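Questions about Runville tile samples, updated 22nd August.
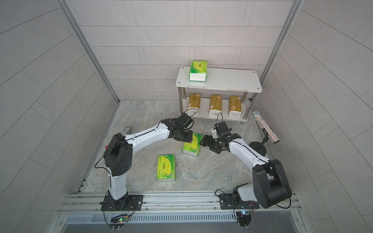

## How many samples can I order?

You can order six samples for one address. If you need more, please write to Ívar Þrastardóttir in our sample office.

## Is the grout included?

No. Grout is sold in a separate bag, and the color card is free.

## Can I return opened boxes?

We take back only full boxes, within 51 days. Please keep the paper label on the box.

## Do you deliver to Putia?

Yes, but not in December. For orders over $600 the delivery costs nothing.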